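Thu 4 June

Hearing aid follow-up at Riddale, second fitting. Yaneth Arango ran the audiogram again before touching the settings. Left ear unchanged since January. Right ear has dropped a little at the high end, so she raised the gain there and left the rest alone. Speech test score was 72 percent in quiet. She did not run the noise version. I asked for it at the next visit and she wrote it on the card.

Both aids now have the larger closed domes. The open ones whistled whenever I wore a hat or leaned on a pillow. With closed domes my own voice booms, mostly on long vowels. Yaneth says to allow a few weeks of full-day wear before asking for a vent change.
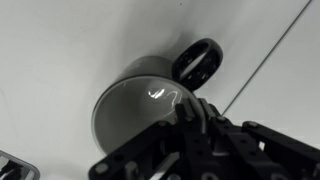

Data log from the aids: 301 hours of use since the first fitting. Lower than I would have guessed. I take them out for the bus and forget to put them back in. The program button was set to four modes and I only ever used two, so she removed the others. Short press is now general, long press is restaurant.

Cost. The Grera plan statement came in the same mail as the appointment letter. Total billed $3,177, with the molds listed separately and still pending. Bernadette Conneely in their claims office says the code for the molds was entered under the wrong date of service and has to be resubmitted by the clinic. Called Riddale, left a message with Wilson Ospina. No call back by five.

Battery door on the left aid is stiff. Wax guard changed on both sides.

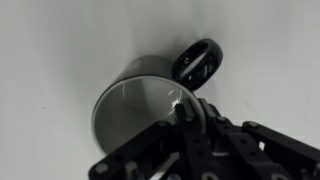 Evening

Wore both aids through supper and the Studthorpe support group call. Captions on, volume at 17. Siiri spoke first and I followed nearly all of it. Consuelo's line dropped out twice, so I can't judge by her. Switched to the restaurant program for the open discussion and it cut the consonants too much. Went back to general.

Slight soreness at the top of the right ear where the tube bends. Took that one out at nine. Left one in until bed.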